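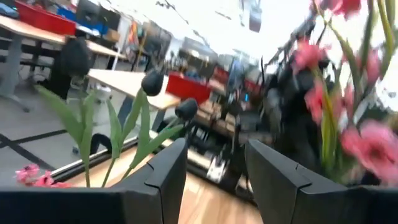
Projects > Dasero > Progress reports > Household and shop tasks

Print this page | E-mail this page

Dasero: progress report to Clalton, second period

Prepared by Tyyne Sjöberg, Orkstead. Date of report: Tue 9 April

1. What we were asked

Clalton gave us money to find out whether a robot arm can already do small chores in a home or in a small shop. In the first period we worked with hard things such as cups, boxes and tins. In this second period we moved to flowers. The chore comes from the Medina shop, where the staff sort artificial stems by kind and put them back in the right place at closing time. It is easy work for a person, but it takes time every evening.

2. What has been done

We work with two kinds of artificial flower: tulips with long green leaves and dark buds, and pink flowers in a larger bouquet. The arm has two fingers and a small camera at the wrist. It must go to the bouquet, take one stem, pull it free and lay it on the table. Later it must also place the stem in a vase, but this part has only started.

We made 200 attempts at the first part, to take one stem and lay it down. In 60 of them the arm took exactly one stem and nothing else moved very much. In most of the others it took more than one stem, or it closed the fingers on a leaf and the stem slipped out. A person from the shop tried the same task with us and did not fail once, so we have a long way to go.

3. What is difficult

The leaves are the main problem. They cross each other, and from the wrist camera it is hard to decide which leaf belongs to which stem. The dark buds are another problem, as our fingers are also black and the program sometimes takes one for the other. We have discussed putting light tape on the fingers. Ville Ojala is against it, as he thinks the shop would never accept a solution which depends on tape. I would like to try it all the same.

The second difficulty is blur. When the wrist turns fast, the camera picture is smeared and the program loses the stem. We now stop the arm shortly before each grasp. This gives a better picture, but an attempt takes almost 20 seconds longer, and the shop staff found it very slow to watch.

4. Can the machine do this chore?

My answer today is no, not in a shop. It can do a part of the chore if somebody is near to put the bouquet right again. For hard things, which we reported on in December, I would give a more positive answer. Soft and tangled things are different, and I think that laundry and cables will give us the same trouble as leaves.

5. Plan for the next period

- Try a slower wrist movement for the whole approach, without the full stop.
- Compare the black fingers with and without light tape.
- Continue with the vase, first with one tulip only.
- Visit Medina again and measure how long the staff need in the evening.

6. Money and time

The spending follows the plan. We ask Clalton to let us move the budget for the second camera to the vase work, as this is more urgent for us. Ville Ojala will send the table of costs separately. The vase work is 2 weeks behind the plan, and we expect to make up this delay before the next report.

Print this page | E-mail this page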